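Project Report: Visit to the Wetlow Open Day
Unit: Introduction to Automation
Group members: Mbali Shezi, Fotini Christodoulou, Stellan Öberg
Submitted to: Malcolm Goodall

1. Purpose of the visit

Our group chose the topic of how people teach robots to pick up small objects. Most of what we found in the library was about factory arms lifting boxes and car parts, so Mr Goodall suggested we go and see a demonstration for ourselves. Wetlow held its open day on 22nd May and let student groups book a place. We had three questions to answer:

How does a person record a task for a robot to learn from?
Which objects are hard to grip?
How is the recorded work checked?

2. How the day was organised

We signed in at the front desk and were put in a group with some students from another college. The first hour was a talk by Borghild Brekke, who runs the training side of a project named Loltalar. She explained that the people who do the recording are called operators. An operator holds a gripper in the hand, does an ordinary household job with it, and the camera on the gripper records everything from close up. A robot is not needed at this stage.

She told us the project had collected 2753 recordings since February, and 1313 of those were of small items such as buttons, coins and jewellery. The target is 2000 recordings of small items by the end of the year. Stellan asked why the small items needed so many. She said that operators drop them a lot, and a recording with a drop in it goes into a separate group.

After the talk we watched the work and then looked at some of the recordings on a monitor.

3. The jewellery task

The task we followed most closely was sorting jewellery on a striped cloth. The operator has to close the jaws on one piece, lift it clear of the others and put it down somewhere else. Fotini wrote the notes for this part and Mbali drew the gripper.

The gripper is black and has two jaws that face each other, joined to bars and wider arms by silver pins. On the inside of each jaw is a blue pad with ridges on it. We were told the pads are the part that gets replaced most often.

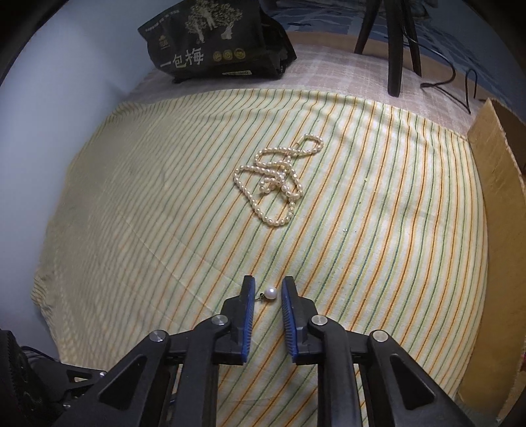 Jaws open on either side of a single pearl stud, with a long pearl necklace further up the cloth.

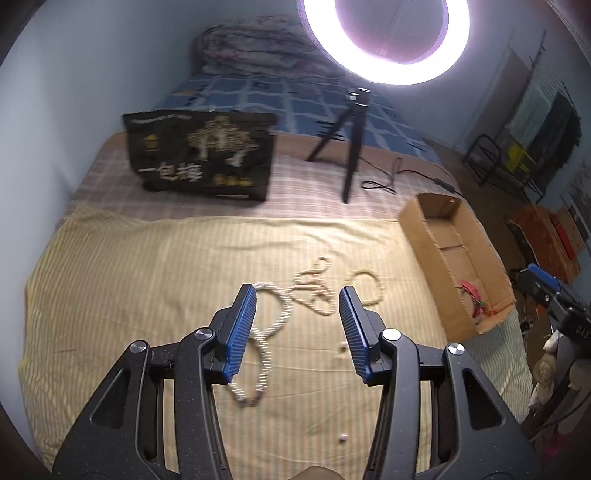
4. What we learned about gripping

Beads and pearls are hard for two reasons. They are smooth and round, so they can roll out from between the pads if the jaws do not meet them at the middle. Strands also tangle. When one strand crosses over itself the operator has to decide which part to hold, and a bad choice pulls the whole lot along.

The cloth matters too. Ms Brekke said a soft surface stops a bead from rolling away, but if the jaws are pushed down too far they pinch the fabric as well. New operators are taught to come down slowly and stop before they close.

Stripes and patterns are used on purpose in some of the tasks. A robot that has only seen jewellery on plain tables may do badly on a patterned bedspread, so the project records on many different covers and in different light.

5. How recordings are checked

Each recording is watched by a second person before it is kept. The checker looks for drops, for a hand getting in the way of the camera, and for long pauses. We were given a printed check sheet and tried it on a few recordings. Our group disagreed on one of them - Stellan marked it as a pause and the rest of us did not. The staff said this happens with their own checkers and a third person then decides.

6. Problems with our visit

We did not get to try the gripper ourselves as the queue was too long. We also forgot to ask how long a new operator takes to train. Fotini has emailed Wetlow about this and we will add the answer to our presentation if it comes in time.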